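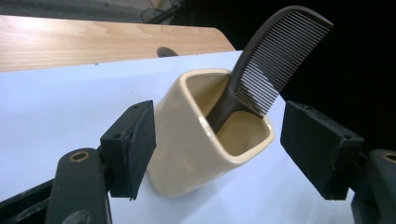 Progress report to the Bretmont fund, June
Project: care and upkeep of the Umby gripper bench
Prepared by Neelam Semwal, with notes from Pejman Bagheri and Meriem Lamrani

Dear Savita,

Thank you for your patience with us this spring, and for the kind note after our last report, which went up on the wall by the kettle. You asked for fewer charts this time and more about how the machine itself is getting on, so I have taken you at your word.

The short version is that Umby is in good health again. The hand-held gripper was out of use for 7 days in all, most of it spent waiting on a parcel from Bekuver, and it has been back at the bench every morning since.

The longer version begins with the pads. You may remember that the black pads on the two fingers have a soft, felt-like face, and that this face picks up dust in no time at all. Pejman used to wipe them with a damp cloth, but we found it left the surface matted and the grip uneven from one side to the other. He now goes over them with a dry brush at the end of each day and changes both pads together once they have done 400 grips. We did try changing only the worse of the two, to save a little money, and I would not recommend it – the fingers stopped meeting in the middle and everything we picked up was nudged to the left.

The joints have had a proper going-over as well. Meriem took both fingers off, cleaned around the brass-colored rings where the arms pivot, and found one of them had worked itself loose. It had probably been that way for a good while, and it would explain the small rattle I complained about in the winter. She has marked the screws with a dab of paint so that anyone passing can tell whether they have turned.

For our check after each service we have kept to ordinary household things. The ceramic cup with the dark comb standing in it is still the one we like best. The glaze is smooth, the sides are gently dimpled, and the comb leans well out past the rim, so a lift that is even slightly crooked soon shows itself. We work over a white surface, where stray fluff from the pads is easy to spot and sweep up.

The log now stands at 1813 grips since the rebuild, and Brijesh Vishwakarma has been good enough to copy the older paper pages into the same file.

On money, we have spent less than planned on parts and rather more on shipping. I would like to move what is left over into spare pads, 10 pairs if you agree, and a second set of rings from Eshun, whose delivery has been quicker. The cables behind the bench also want tidying, and Meriem has set aside an afternoon for that before the next service.

If you could let me know about the pads before the end of the month, I can get them into the same order as the rings.

With warm thanks from all of us,
Neelam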